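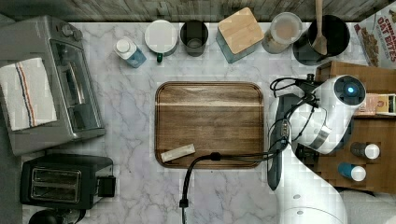 Toaster, toaster oven and dish towel on the marble counter.

I finished Graça Falcão's second collection, Hundgate, in February and have been putting off writing about it. It is a short book, 130 pages with the notes, and I read it twice before I knew what I thought.

The poems follow a town through one year, with 12 sections of uneven length. The early ones are mostly lists: street names, bus times, things said at a bakery. I found these slow. Then comes "Bettencourt," a long poem about a closed shoe factory, and the book wakes up. Lines run up to 9 beats and she doesn't rush them. The foreman's speech is the best thing she has written.

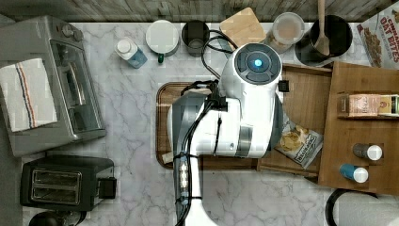 The translation

Tomás Magalhães did the English. I can only read the Portuguese slowly, with a dictionary, so take this with care. He keeps her short words short. He loses most of the rhyme in the river poems and puts nothing in its place, and I missed it. Nuno Louro's version of the same poems, in an old issue of Zastcombe, keeps the rhyme but gets stiff by the second page.

I went back and forth between the two for a couple of evenings.
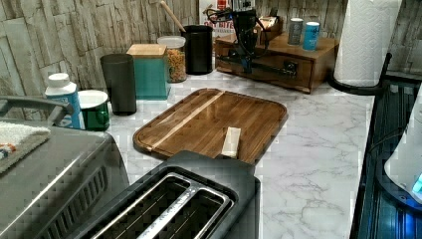

In the end I liked Magalhães more for the long poems and Louro for the songs. I'd buy a book that used both.

The notes at the back are thin. There are two on the factory and none on the saint's day poem, where I needed one. Horacio Quezada's first book is next on my pile, and I hope to post on it before the summer.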